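Serial Drama: Structure and Scheduling
Lecture 8 notes: Managing concurrent storylines in daily soap opera

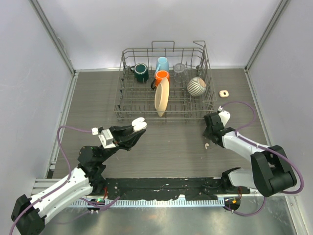 Mugs and a glass tumbler in a wire dish rack.

8.1 Scope
These notes cover the daily serial as a production form. Weekly drama and limited series are treated in Lecture 9. The running example is Hamlow, a half-hour serial set in a harbour town and built on two households, the Eskildsens and the Grerkards. Students should have read the series bible extract before the tutorial.

8.2 Terms
Strand: a continuing storyline with its own principal characters and its own open question.
Block: the group of episodes plotted, scripted and recorded together. A Hamlow block is 13 episodes.
Beat: the smallest unit of story change assigned to a scene. A scene with no beat is returned to the script editor.
Tag: the final shot or line before the closing titles. It normally belongs to the A strand.
Rest: a planned absence of a strand from the block.

8.3 Strand weighting
Each episode carries an A, B and C strand. The A strand receives the largest share of scenes and at least one exterior. The C strand is confined to standing sets, usually the Eskildsen kitchen or the bar of the Skoltum Hotel. Weighting rotates across the block. A strand held at A for too long exhausts its cast's recording hours and forces premature disclosure of the central secret.

A strand may be rested for up to eight episodes. On its return, the first scene must restate the open question in dialogue. Restatement is assigned to a character who has a plausible need to ask. Two characters telling each other what both already know is marked down in the assessment.

8.4 Disclosure
The standard pattern separates three events: the audience learns, a second character learns, the injured party learns. In the disputed paternity strand, these fall in episodes 22, 41 and 69. The intervals are filled by near-disclosures, each of which must alter somebody's position. A near-disclosure that leaves all parties where they began is counted as padding.

8.5 Continuity
Recording is out of story order. The continuity log records costume, injuries, set dressing and the state of each character's knowledge. The last column is the one most often left incomplete. Errors in it cannot be corrected in the edit without dropping dialogue.

8.6 Tutorial exercise
Take the Grerkard inheritance strand from the extract. Prepare a one-page block grid showing weighting, rests and tags. Colour-code by strand. Submit by March 7, 2024 through the unit page. Grids without a knowledge column will be returned unmarked.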